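### 4. Joint releases and touring: what the listeners told us

This section deals with what happens when two or more club producers put out a track together shortly before going on tour. Earlier work has mostly treated the track as an advert for the shows. Our interviews suggest that the link is looser than that. Many people who bought a ticket had not heard the joint track at all, and many who liked the track had no plan to see it played live.

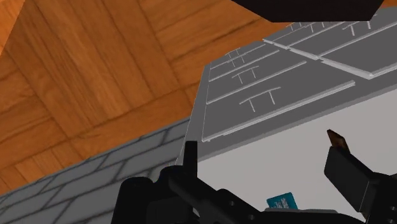

**Davoud Daneshvar**

The survey was handed out at the end of shows on the Hellaritz tour, which began in May and visited small and mid-sized rooms. We received 441 completed forms. Of these, 272 came from people who said they already followed at least one of the acts on the bill. The remaining forms came from people who had been brought by a friend, who went to the venue regularly, or who left the question blank. We kept the blank forms in the second group, as Ranjbar did in her study of support acts.

#### 4.1 Hearing the track before the show

Respondents were asked where they had first heard the joint track. The most common answer was a playlist made by another listener. Music blogs came next, followed by radio. Posts by the producers themselves came lower than we had expected, and the tour manager, Bijan Azimi, was surprised by this when we showed him the figures. He had planned the release date around those posts.

Some respondents named the wrong track. They described a remix put out by Trimine the year before, which shares a vocal sample with the joint release and runs at nearly the same tempo. We counted these answers as 'not heard'. A more generous reading would move a few of them across, but it would not change the order of the answers. 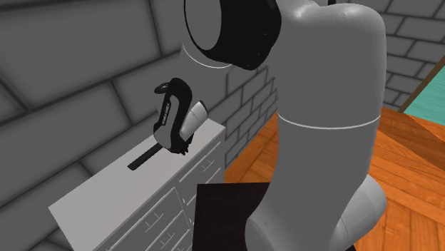
Those who had heard the track were also asked which producer they thought had done most of the work on it. Answers followed loyalty closely. Followers of Ansari heard his drums; followers of Pastevside heard her bass line and tended to describe the drums as plain. Both producers told us separately that the drums were made together in one afternoon, from a folder of old sounds neither could trace – so the question may say more about the listener than the record.

#### 4.2 Size of the room

Rooms holding fewer than 200 people gave us the fullest written comments. People there wrote about the sound system, the gap between sets and whether the producers stayed on stage for each other's slots. In larger rooms the comments were shorter and mostly about queues. Zohreh Sharifi, who coded the comments, marked the joint slot as a separate theme, and it appears far more often in forms from the small rooms.

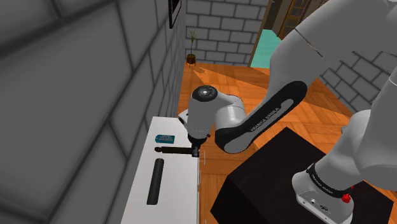 The joint slot itself was not the same every night. On some dates the producers took turns, one record each, and on others they split the hour in half. Davina Cowie attended the shows and kept notes on the running order, which are summarised in Figure 4.

**Figure 4.** Running order of the joint slot by venue size, from notes by D. Cowie. Dates on which the slot was cancelled are left out.

Turn-taking was more common in the small rooms, where the booth was close to the floor and the two could talk to each other easily. We did not ask the producers to keep to one format, and we would not have been able to. For this reason we make no claim that the format caused the difference in comments, and treat the two findings separately in Section 5.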